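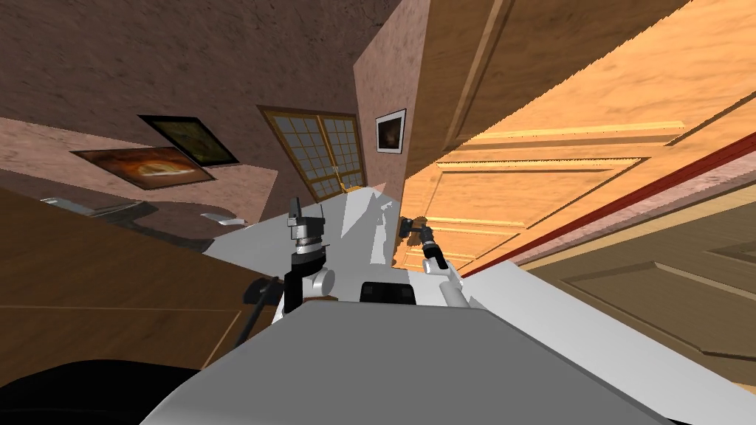 Re: Rillton ceramic straightener, worth it?
8 Oct 2020

> I've had the Rillton for a month and my hair has never been
> smoother. The site says the plates seal the cuticle and repair
> split ends, and the Lemum serum they throw in is meant to double
> the effect. Mine came to $60 with the code. Anyone else
> converted? I'm tempted to get a second one for the cottage.

I'm glad you like it, but I'd be careful with the word "repair". Hair is dead once it leaves your scalp. A hot plate can press it flat and a serum can coat it so it looks shiny until you wash it, and that's all I've ever seen any of them do. The only thing that fixes my split ends is scissors.

I went looking for where the claim comes from. The Rillton page has 872 reviews and the ones I read were nearly all five stars, a lot of them written in the first week of owning it. I'd like to hear from those people in December, when the air is dry and they've been ironing the same ends every morning.

The colour of the serum bottle has changed too, if anyone else noticed. I bought Lemum two years ago and it was mostly silicone. The new label says "keratin complex" and the ingredient list reads about the same to me. The Reva one at the drugstore is $29 for a bigger bottle and I can't tell them apart on my own hair — maybe someone with finer hair can.

My old Doolan still works. No ions, no lights, just a dial, and I keep it low. Before you buy a second Rillton, try turning the first one down a notch and see if you miss the extra heat.

Does yours show an actual temperature, or only the coloured bars?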